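Kiseo Workshop Notes
@kiseoworkshop

1/ Month four of the two-armed robot build, and I'm going to be the grump again. Everyone who sees it asks when it's going to clean the house. I'd like to talk about what it does now, in August, in one corner of a room I know by heart.

2/ Quick recap for new people. Two arms, two hands with real fingers, camera up top at head height. Arm control runs on Vala, which is free and has the manual to match. The hands are secondhand. So far 2,323 dollars, and that's with me being cheap about every bracket.

3/ The job I picked is tidying. Get hold of the small bin with both hands, move it out from the desk, set it down, go on to the next thing. A four-year-old can do it. I figured a week. It has been most of the summer.

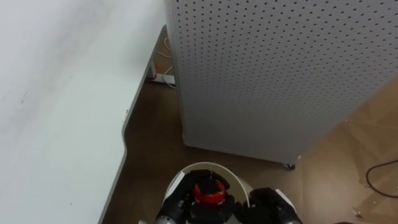

4/ Reply from Baran, pasted in because I keep getting versions of it: you're grading it too hard, two hands working together on a round object is the difficult part and you already have that. Give it 100 more runs before you call it a toy.

5/ Fair, and I did give it more runs. My log says 71 clean ones out of the last 100. People read that as a C. I read it as a machine I can't leave alone in a room, ever. If your dishwasher flooded the kitchen 29 times out of 100 you wouldn't post a highlight reel.

6/ And what counts as clean? I decide. I wrote the rule. When I moved the line from "bin ends up upright" to "bin ends up upright where I wanted it," the score dropped and the robot hadn't changed at all. Keep that in mind next time somebody shows you a chart with no rule under it.

7/ Most of my fixes were boring. Slower approach. Softer close on the fingers. Turning off a smoothing setting in Vala that made the motion look great on video and miss by half an inch. I lost 10 evenings to that setting.

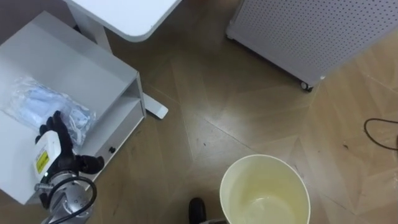
8/ The other thing I don't trust is my own setup. Same room, same light, same few objects, and after enough weeks you tune to the furniture without noticing. Spray bottles are my current headache for that reason. With the fingers wrapped around the upper part like that, the grip looks great, and it tells me nothing about the day I buy a fatter bottle. I tried one from under the sink and the thumb went somewhere I can't explain.

9/ Somebody from the Poteo shared shop offered me bench space so I can try it in a different room. I'm going to take them up on it. My guess is the score falls off a cliff. I'll post it either way, with the rule written out.

10/ To the people asking if they should build one: sure, if you like wiring and being wrong. If you want a tidy room, pick up the bin yourself. Parts list is coming once I've checked the prices again, two of the links are dead already.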